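Intro to Robot Programming
Handout 4: Doors
January 28, 2020
Instructor: Rukhsana Kazmi
Lab help: Tatu Kashindye, Consuelo Olvera

What we are doing this week

Last week everyone got the two-armed robot to drive to a marked spot and stop. This week it opens a door. All of the work is in the simulator. The lab machines have it installed under the course folder, and the room you need is called Neltley. Do not use the Grube room from Handout 3. It has no doors in it.

Opening a door is four smaller jobs: drive up to it, reach for the handle, close the gripper, and pull while the base backs away. Write each one as its own function. You will be graded on the functions separately, so a group whose pull fails can still get full credit for the reach.

Driving up

Stop the base 65 cm from the door. Closer than that and the elbow runs into the torso when the arm folds. Farther away and the arm is nearly straight when it gets to the handle, and a straight arm has no room left to pull. Several groups last year picked their stopping distance by trial and error and then had to change it again for the second door. Read the distance off the range sensor instead of hard-coding the base position.

Reaching

Send the gripper to a point in front of the handle first, with the fingers open. Then move it in slowly along a straight line. If you command the final position directly, the planner will sometimes take the wrist through the door panel, and the simulator ends the run as a collision.

Only one arm is needed. Put the other arm in any pose that keeps it clear of the door and leave it there. The starter code moves both arms together, so you will have to split that call into two. Ruth Lockwood's notes from Lab 2 show how.

The handle on this door is a long vertical bar, so you have a choice of height. Pick a point on the bar and stick with it for all your trials. The ends are harder than the middle. If the gripper comes in low, check the handle frame before you change anything else. The frame's origin is not at the center of the bar.

The head camera view is saved with every run. Look at it before you look at the joint plots. A bad approach angle is easy to see there and hard to find in a column of numbers.

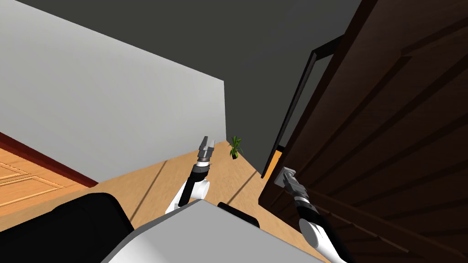
Figure 1. Right gripper beside the door, near the bottom end of the handle bar. Left arm held clear over the floor.

In a run like Figure 1, go back to the reach function. Do not start tuning the pull until the fingers are where you want them on the bar.

Pulling

Close the gripper, wait for the force reading to settle, and then start the base. Each trial has a limit of 600 simulation steps. The step counter starts when the base first moves, so time spent planning is not counted against you.

What to turn in

Your code, as one file per group.
The log and camera view from your best trial and your worst trial.
One page on what went wrong in the worst trial. Use random seed 751 for that one so we can replay it.

Groups of 2. Bongani Tshabalala has the sign-up sheet for lab machines. The due date will be set in February, after everyone has had a lab slot.

Reading before next class: the chapter on grasp frames in the course packet, and the comments at the top of the starter file.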